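May
Eftychia Sfakianakis and Bohdana Yurchenko

Chapter 6
Learning to Clear a Table from Demonstrations

The previous chapter treated grasping as a single decision: given one object and one camera view, choose where to close the fingers. Household tidying does not fit that form. A tidying task is a chain of picks and places in which each step changes what the next one has to deal with. An object placed badly in a bin may block the object that follows it. A cloth may lie over something rigid and hide it. The controller must therefore choose an order as well as a grip, and it must be able to go back when a placement fails.

This chapter describes one method for the problem, imitation from teleoperated demonstrations, and follows a single study from the design of the task to the reporting of the result. The study is the Stura tidying study, carried out with two arms over a shared table. We use it because its records are complete, including the trials that went wrong, and because its main result was smaller than its authors had hoped for.
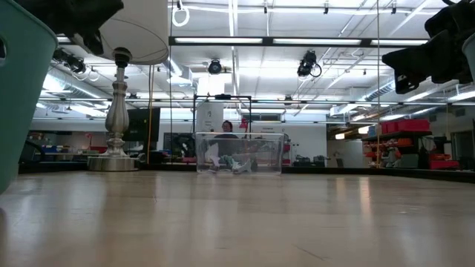
Bohdana Yurchenko

6.1 The task and its boundaries

A task must be defined before any data are collected. In the Stura study the definition took up a single page. It named the surface, the receptacles, the set of objects and the state in which a trial was to be counted as finished. It also named what the robot was not allowed to do, such as push an object over the edge of the table or press down on the contents of a bin with a closed gripper.

Receptacles deserve more attention than they usually receive. A clear plastic bin lets a side camera record its contents, but its walls reflect light and its rim is hard to find in a depth image. A coloured basket has an edge that is easy to segment, but it hides whatever has been put in it. The two kinds are best treated as separate conditions. Averaging over them produces a figure that describes neither.

Furniture on the table also matters. A lamp with a wide shade is an obstacle to the arm and may block a camera's view of the surface behind it. A polished tabletop under strip lighting shows long pale reflections, and a policy trained on images may come to depend on their position. If the table is then moved by a hand's width, performance falls for reasons that have nothing to do with grasping. Lighting, table position and camera mounting should be written down at the start of every session.

6.2 Collecting demonstrations

In teleoperation a person moves the robot through the task while joint angles, gripper openings and camera images are stored together. The Stura set contained 74 demonstrations. Of these, 60 were used for training. The remaining 14 were held out and were not examined until the policy had been fixed.

Two operators shared the work, and their habits differed. One cleared rigid objects first and left cloth until last. The other worked from the near edge outwards. A policy trained on both sets without any label for the operator tended to hesitate between objects, starting towards one and then turning to another. This is the common averaging fault discussed in Section 3.4. It was reduced, though not removed, by predicting short sequences of motion in place of single steps.

Failed grasps were kept in the training set where the operator had recovered from them. Those that ended the trial were stored separately. Yurchenko (Prirnska workshop notes) gives the rule used for sorting them, which we recommend in a slightly stricter form at the end of Section 6.5.

6.3 What was measured

Each version of the policy was given 40 trials, with starting positions drawn in advance from a printed list. A trial was scored as complete only if every object lay wholly inside its receptacle when the arms returned to rest. Partial scores were recorded but were not used for the comparison between versions.

The version trained on the full set completed nearly 20 more percentage points of its trials than the version trained on rigid objects alone. Most of the gain came from trials that included cloth. On trials with rigid objects only, the two versions could not be told apart. The reader should note how narrow this claim is. It concerns one table, one set of objects and two receptacles, and it gives no support to statements about tidying in general.

A repeat of the study on the Bepari arm, described in Section 6.6, found the same direction of effect with a smaller size. The grippers differed in the padding of the fingers, and the part this played has not been settled.

6.4 Terms used in this chapter

Episode: one recorded run, from the first command to the return to rest.

Held-out set: episodes kept apart from training and used once.

Recovery: a corrective motion made within an episode after a failed grasp or placement.

Receptacle condition: the type and position of the bin or basket, fixed for the whole of a trial.

Readers who have not met behaviour cloning before should work through Section 3.2 first. The derivation in Section 6.5 uses the same notation, except that the index t now counts blocks of motion and no longer counts single control steps.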